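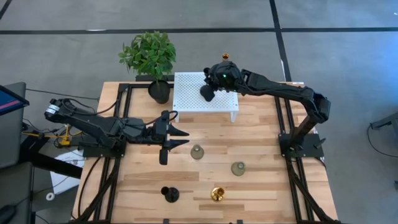 Two-arm table station with cups and perforated platform.

Gripper Release Fault: Frequently Asked Questions

Lomurlow has prepared these answers for sites that operate the Sakoreo two-arm table station. They concern the gripper release fault reported in November and the temporary operating limits now in force.

What is the fault?
Under certain conditions a gripper may open without a command while the arm is still moving. Any object held at that time can be dropped or thrown a short distance. The arm itself continues along its path and does not report an error.

Which stations are affected?
All Sakoreo stations running the control software supplied before the November notice. Both arms are affected equally. Stations at the Brerkby site were updated first and are no longer subject to the limits below.

What causes it?
The gripper controller restarts when its supply voltage drops briefly. On restart it moves to its default position, which is open. The drop was traced to sessions in which both arms accelerated at the same moment under the fast motion profile. Karpenko, which supplies the power distribution unit, has confirmed that the unit performs within its rating. The fault lies in the restart behavior of the controller.

Was anyone hurt?
No injuries have been reported. One site reported a broken ceramic cup and a small cut in a cable jacket. The cable was replaced.

May we continue to use the station?
Yes, within the following limits:
Arm speed must not exceed 200 millimeters per second.
No object heavier than 300 grams may be lifted.
Glass, ceramic and filled containers may not be used.
Everyone in the room must stay outside the marked floor area while the arms are powered.

Does a green light on the wrist mean that the gripper is safe to approach?
No. The light shows only that the wrist has power. It stays green during a controller restart and must not be used as a sign that the arm has stopped.

What should the operator do if an object is dropped?
Press the emergency stop. Do not reach onto the table to catch or recover the object. After the stop, wait 60 seconds for the drives to discharge, confirm that both arms are still, and then remove the object. Record the event in the station log, including which arm was involved and which motion profile was loaded.

May the arms be restarted after a single event?
Only by the station supervisor, and only after the log entry is complete. If a second event occurs in the same session, the station must be switched off and reported to Lomurlow.

When will the correction be available?
The revised controller software holds the gripper in its last position after a restart. It is being released to sites in the order in which they return the station survey form. Installation takes 60 minutes and must be followed by the standard grip test on each arm.

Do earlier recordings need to be discarded?
No. Sessions that include an uncommanded release should be flagged in the log and kept.

Whom should we contact?
Please write to the Lomurlow service desk and include the station serial number and a copy of the log.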